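Washing a red and white sports top without the colour running
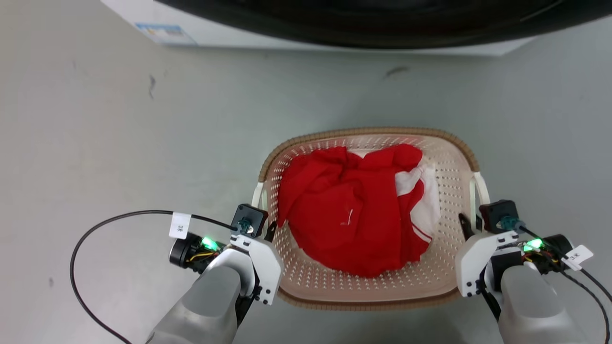
Posted by Tapia Residents' Laundry
A red top with white panels is due to be washed. Which temperature is advised, and may other whites be included?

Clidier Textile Care
Wash separately at the lowest setting given on the care label. Turn the garment inside out and remove it promptly when the cycle ends. Do not soak.

Flomex Helpdesk
Cold. Colour catcher sheets, 2 per load. Whites should go in another load.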